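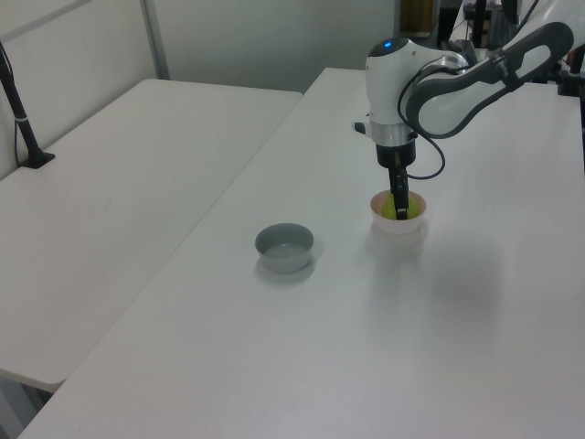
3.2 Collecting the demonstrations
Wednesday, July 21, 2021. By Urszula Zieliński
Search this site Go

Remote control asks more of the teacher than guiding the arm by hand. In the Larell task the teacher must lower the fingers straight down into a small white bowl, while a larger gray bowl stands near it, and small errors in height are hard to judge from a screen. Each of our 11 teachers gave eight demonstrations by each method.

Figure 4. The gripper open above the gray bowl, with the pear in the pink bowl.

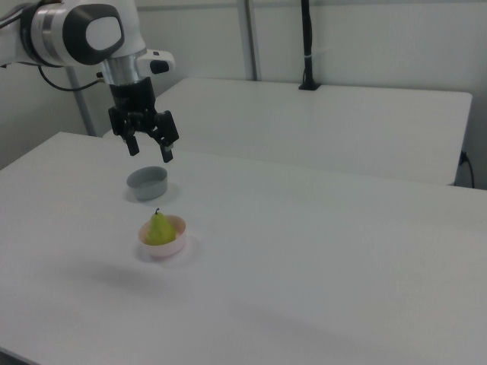

Jörg Fröhlich remarked that the teachers slowed down most before closing the fingers, and that a policy may copy this pause as if it were part of the task. We therefore removed pauses longer than seven seconds and kept the shorter ones.

Last updated in August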